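The Good Dishes Are Not Waiting for Anyone

I own a gravy boat I have used 4 times. It has its own shelf, its own felt bag and, I sometimes think, its own opinion of me. It came from my grandmother along with eleven dinner plates, a tureen with a chipped lid and the firm instruction that these were for company.

Company, in my grandmother's house in Gundham, meant the priest, the in-laws and one time a man who had come to look at the furnace and was mistaken for somebody else. The rest of us ate off melamine. The plates spent forty years behind glass, being admired, and I grew up believing a china cabinet was a kind of aquarium.

I would like to argue for using the stuff. All of it, on weeknights, with leftovers.

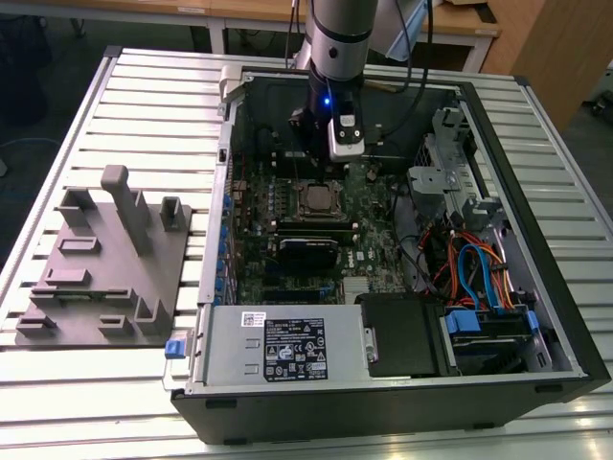

The usual objection is breakage, and I have some sympathy. I broke a plate in September, a real one with the gold rim, while carrying nothing more festive than a grilled cheese. I stood over the pieces waiting to feel terrible. What I felt was mild annoyance and then hunger, because the sandwich had gone down with it.

Ten plates is still more plates than I have friends who will come to dinner on a Sunday. And the pattern isn't rare. I looked it up on Plandier, where I do most of my late-night looking, and there were 3,693 pieces of it for sale, including a whole flock of gravy boats. Apparently every family in the country has been guarding the same irreplaceable heirloom.

Then there is the dishwasher question. Gold rims don't belong in there, I know. They fade. But washing a couple of plates by hand takes less time than finding the lid to any container I own, and I do that every night without calling it a burden.

I made this case at some length to my sister's supper club, which meets upstairs from the hardware store in Tralbridge and had only asked me to bring a salad.
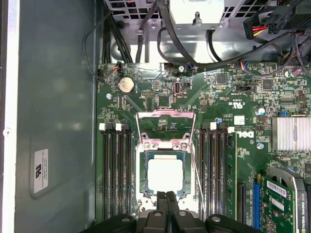
Rosalba Fiore wasn't having it. She said that if you eat scrambled eggs off the good plates all year, you've got nothing left to bring out at Thanksgiving, and the whole point of fancy is that it isn't Tuesday. Her mother ironed the tablecloth twice a year and everyone sat up straighter for it, even the uncles. Take that away, she said, and all you've done is own more bowls.

I have thought about this more than I let on at the time. She's right about the uncles. A table that looks different does make people behave, at least through the soup. But I don't think the plates are doing that work by themselves. It's the cloth, the candles, the chairs dragged in from the bedroom and the person in the kitchen who is plainly not to be bothered. You could serve that meal on pie tins and get decent posture.

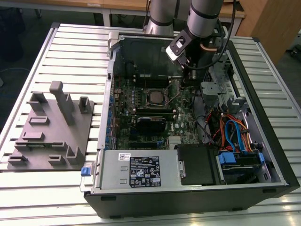

So what do you bring out for the holidays if the good plates are already in the sink? Bring out the food, for a start, and then whatever is too silly for daily life: the tureen, the napkin rings, the little forks whose purpose has been lost.

I'd keep 3 things back, if it helps the cautious. Anything cracked, anything that belongs to someone still alive who visits, and anything you'd cry over. Everything else can come down to the shelf by the stove, where the mugs from the bank have been living like kings.

The gravy boat, for the record, now holds salad dressing. It pours badly. It always did, I suspect, and my grandmother knew, and that may be why it got the felt bag.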